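Notes for the winter clothing talk, Tritbridge library, May

Start with the question from last year: how often should you wash a down or padded coat? Visitación says twice a season. I say once, at the end, unless it smells. Let people argue for a minute.

Next, storage. Hang it or fold it loosely — no vacuum bags. Close the zipper before washing, and leave room in the drum.
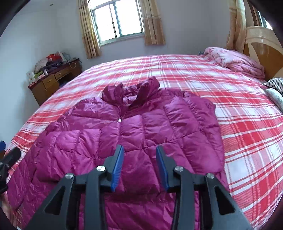 Reading time: 2 min (394 words with handout)

Slow down on drying, it gets the most questions. Low heat, 3 tennis balls, stop every 15 minutes and break up clumps by hand. Mention that Ignacio Aranda runs the repair table in Getulbridge and takes broken zippers.

Then questions. Handouts are by the door.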